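The Second Act of Vlasta Tóth

At 18 she was playing grandmothers. Now that she is old enough to be one, Vlasta Tóth mostly gets cast as judges.

"I have the face for sentencing people," she says over coffee before a Thursday evening class in Jurembridge. She has played 184 roles by her own list, kept in pencil in a school notebook. Few were leads. Many viewers know her as the landlady in the crime series "Polent," a part written for one episode that ran for 40.

Tóth began teaching when the series ended. Her class meets above a shoe repair shop, in a room with bad heating and a piano missing its lid. Students work in pairs on short scenes, then swap parts and do them again. She rarely interrupts. When she does, it is usually to ask someone to speak up.

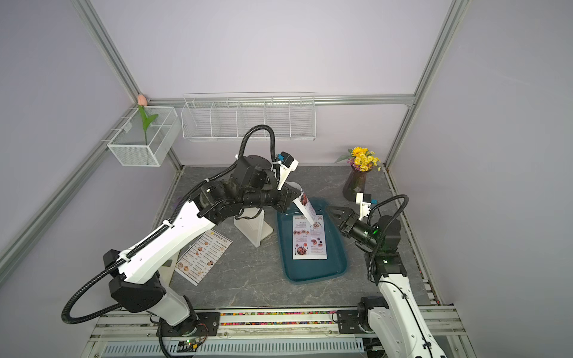
Archie Sutherland joined the class after he left a job in shipping insurance. He expected breathing exercises and got a month of learning how to enter through a door. "She made me do it until I stopped looking at the handle," he says.

Lakshmi Thampi, another former student, went on to direct her teacher in "Imonora," a play about two sisters dividing up a house. It opened in June in a theater with 400 seats. Tóth has the smaller part, with a long silence in the second half that she asked to make longer. Thampi agreed to half of what she wanted.

They argued about the coat, too. Tóth wore her own to rehearsals and refused the one the costume department made. She wears it in the show, with the buttons changed.

The run has been extended by two weeks. Class continues on her nights off, and new students can sit in on a session before they sign up.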